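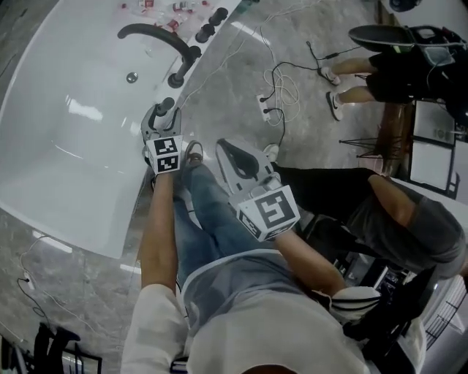
Page 19

Section 3. Planning and ordering hand-held grippers

Read this section before you fill in the order form. It covers the Divar hand-held gripper set for one operator. Fixed arms are covered in Section 4.

3.1 Working out quantities

1. List the tasks you plan to record in the first budget period. Bathroom fixtures such as tub knobs need both hands free for the grippers, so order a left and a right unit for each operator.

2. Order one marker cube per gripper, plus one spare pair per site. Cubes with scratched or peeling patterns must be replaced as a unit. Do not reprint the faces on office paper.

3. Budget for power at the site. Allow one power strip for charging and a separate one for the recording computer. Cables are not part of the set.

4. Add stands, shelving and a chair for the person who is not recording. These are often left off the first order and bought later at a higher price.

Note: Lead time for the Dirko jaw inserts is 20 working days. Orders placed in December ship the following month.

3.2 Costs

The two-hand set is listed at 2284 per operator, before tax and shipping. Spare cubes and jaw inserts are priced separately. Set aside roughly 11 percent of the set price per year for worn parts.

3.3 Checking the site

1. Measure the floor space beside the fixture with the operator's arms extended.

2. Run cables along the wall where possible and tape down any that cross the walking path.

CAUTION: Keep power strips and chargers away from filled tubs and sinks. Drain the fixture before you plug in.

3. Send the measurements with the order form to Liviu Husar at the Plostska office. Changes after approval go to Lăcrămioara Dumitrescu.

Prices in this section valid from 22 October 2023.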